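Katidura Linen Services – Hanar site
Progress report to the Prurkari Fund, second reporting period
7/31/18

The two robot arms covered by the grant are now in daily use at the soft goods tables, where blankets and knitted items are sorted before folding. Work on the second table finished in June, slightly behind plan, owing to a delay in rewiring the floor. Of the 248 item types on the site list, roughly 60 can be picked up by the arms without help.

Staff duties have changed more than we expected. Sorters who used to lift every item by hand now bring baskets to the table, clear tangled pieces and decide what the arm should leave alone. Thick fleece remains the hardest material, as the folds tend to come up together. 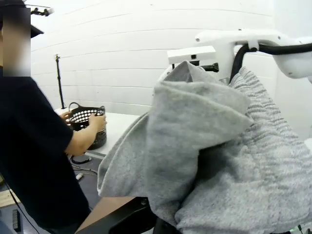 Lahcen Cherkaoui, the shift lead, has rewritten the rota so that no one spends more than half a shift beside an arm. Several staff had found the waiting tiring – more so than the lifting – and this was raised at both review meetings. No posts have been lost, and the undertaking given in the grant agreement stands.

Training with Soliman took longer than planned and used a further 3,000 from the contingency line. We ask the Fund to approve this change. The remaining work is a written procedure for stopping and restarting the arms, which is in draft.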